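Wundano Handheld Gripper Guide
Section 5: Working in a Shared Room
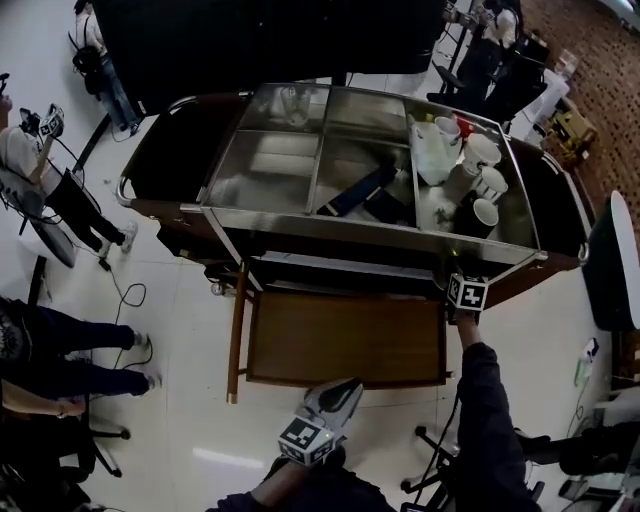 Most trouble with paired grippers comes from the room, and the room rarely reads manuals. Go through this section before every session, including the one right after lunch.

5.1 Before you start

1. Agree on who works at which station. Two operators per cart is one too many.
2. Route cables away from where people walk. A loop on a tile floor will find a foot.
3. Check that every marker cube is tight and clean. Wipe with a dry cloth only.
4. Ask onlookers to stay one long step back. Backpacks count as part of the onlooker.

NOTE: Glossy floors and glass lids throw back overhead light. If tracking drops out, turn the cart a little before you blame the software.

5.2 During a take

1. Keep both cubes uncovered. Sleeves are the usual culprit.
2. Close the fingers gently on mugs and glassware. The Ferkix pads forgive a lot, but they don't glue handles back on.
3. Set an object down fully before you let go.
4. Stop after 12 minutes and rest your wrists for 2. Heroics end up in the reject folder.

CAUTION: Never rest a gripper on a glass lid, even for a second. Form 263 exists for people who did.

5.3 When something goes wrong

Say "stop" out loud – muttering doesn't carry. Leave the objects where they are, mark the take as bad, and tell the Mallham site lead, Yuxi Peng, before starting again.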